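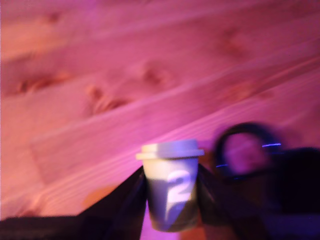
Home Features Interviews Archive Contact

Darius Ursu quit his desk job in November to sell a home-study geography course. It costs $200 and runs 14 weeks. I asked what the library doesn't offer for free.

"Structure," he said. He couldn't name much else.

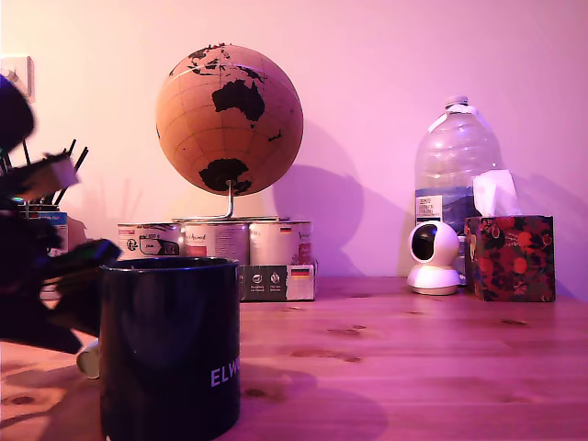

Pens and a mug on the table.

He claims 12 of his 15 students in Garklow finished. Finished what, though? "The reading – most of it."
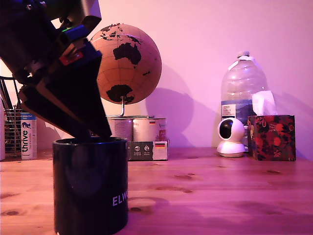
Cork globe on its metal stand.

There is no test. "Tests scare people," Ursu said. I asked who checks the maps. "I do, mainly."

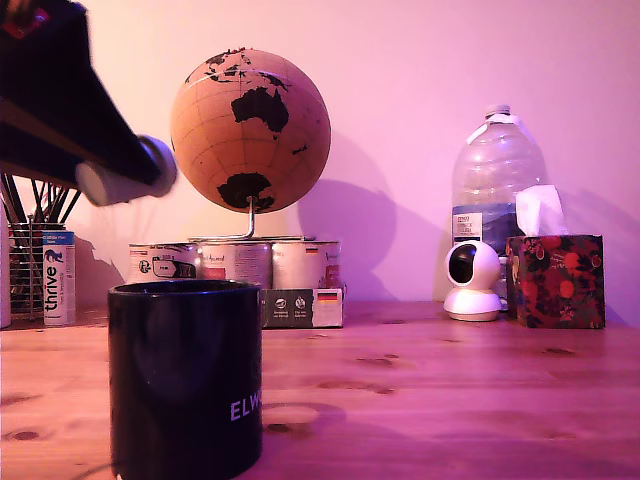 Australia, in black on cork.

A second course opens in Tullance soon.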